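**FOR IMMEDIATE RELEASE**
Buvonville, 20/01/2025

# Clellimix is opening a second kitchen, and we're sharing the recipes

Hi, it's Lihua Zhong. I make the pickles and chili sauces at Clellimix, and I also write these releases, so please forgive the exclamation marks. We have news! We've signed the lease on the old bakery on Prollthorpe Street, and our second kitchen opens there in August.

If you've been to our first place on Long Lane, you know how tight it is. Two people can cook at once if one of them breathes in. We filled 1453 jars there in our best month last year and I was still turning shops away by the third week, which I hated doing (sorry again to the deli by the station, you're first on the list). The new kitchen has a proper walk-in cooler, a loading door that opens all the way, and a drain in the floor. I've wanted a floor drain for years. You have no idea.

Tumelo Steyn is moving over to run it. He has been making our fermented carrot relish since the farmers market days and he's much calmer than I am when a batch goes cloudy. Suqin Dai stays with me on Long Lane, where we'll keep making the small-run sauces and testing new ones.

Now for the part I'm most excited about. Starting the week we open, we're putting 21 of our recipes on paper cards, free at the counter in both kitchens. They're the real ones, with the salt weights and the resting times, scaled down so you can make them at home with a regular saucepan and a couple of jars. Jinlong Fang spent most of the fall cutting them down from our batch sizes, and cooked his way through every one in his apartment. His neighbors have been very well fed. 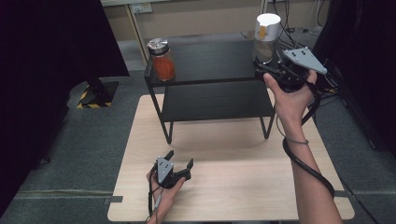
Will the sauces in the shops change once there are two kitchens? They'll be made to the same recipes with the same peppers, and the prices on the shelf stay where they are through the end of the year.

We're also bringing back the Saturday classes, which we had to drop when we ran out of room. Haiyan Zeng will teach them at Prollthorpe Street. The first one covers quick pickles, the second is chili oil, and after that she's going to take requests, so send some in. She has already turned down my idea for a whole class on garlic. Classes run two hours and you take home whatever you make. Bring an apron and wear shoes you don't love.

The first 107 people through the door on opening day get a jar of the plum and ginger chutney, which we only make once a year and never have enough of. Please don't line up at dawn. We open at ten and I won't be there before seven with the coffee.

One more thing for anybody who sells food for a living: we're taking new wholesale accounts again, small shops especially. We set aside 2000 jars of the first season's output for stores that haven't carried us before. There's no minimum on your first order, and Suqin will drive samples over if you're in Buvonville or close to it.

**About Clellimix**
We're a small maker of pickles, relishes and chili sauces in Buvonville. We started with one folding table at the farmers market and still have the table.

**Press contact**
Lihua Zhong, Clellimix, Long Lane kitchen. Mornings are best, and if the phone rings out I'm probably at the stove, so leave a message and I'll call you back after lunch.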